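The wash corner at Skinden: gallery

The back room at Skinden was refitted in January. It is a narrow room and the basin, worktop and storage all had to share one end of it.

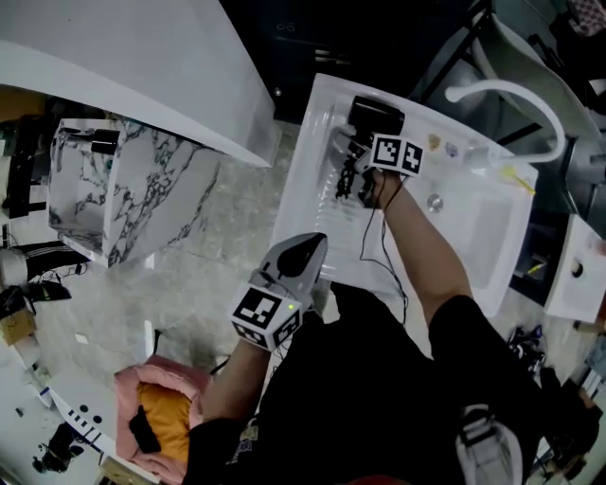

We started with a plan that put everything along a single wall and soon gave it up, as there would have been no room to open a cupboard while someone was at the basin. The second plan, drawn up by Zondano, turned the worktop into a curve and left a clear path between the pieces. The notes that follow go through the corner item by item.

The basin
White, rectangular and deep, with ribbed sides and a round metal drain. We looked at shallower ones, but they splashed. This one is used for rinsing brushes and combs as well as for washing hands, so depth mattered more than looks.

The tap
A white gooseneck that rises beyond the rim and bends back down over the basin. It was ordered from Yao after the first one arrived in chrome. A tall tap makes it easier to fill a bucket.

The worktop
Glossy white and curved. The curve was the most expensive part of the job and the last to be delivered. It marks easily – a soft cloth and plain water are enough for most days.

The marble-patterned block
White with dark grey veining, and placed below the worktop. The pattern was picked from a set of 29 samples, most of which were too yellow next to the basin.

The navy cabinet
Dark navy, with a small round metal knob and a metal handle. It came from the old room and was kept as it was. Towels go in here, along with spare bulbs and the first aid box.

The floor
Grey tile with a marble look. The tiles were supplied by Sosau in boxes of 4, each tile 600 mm long, and we have kept one box back for repairs.

The hair dryer
Black, with a long enough cord to be a nuisance. It is to be unplugged before it goes anywhere near the basin, and the cord should be coiled before it is put away. A hook for it is on the list.

Still to do
The hook, a shelf 40 cm wide for the bottles, and a proper mat for the floor by the basin. The shelf has been ordered. The mat will wait until the other two are up.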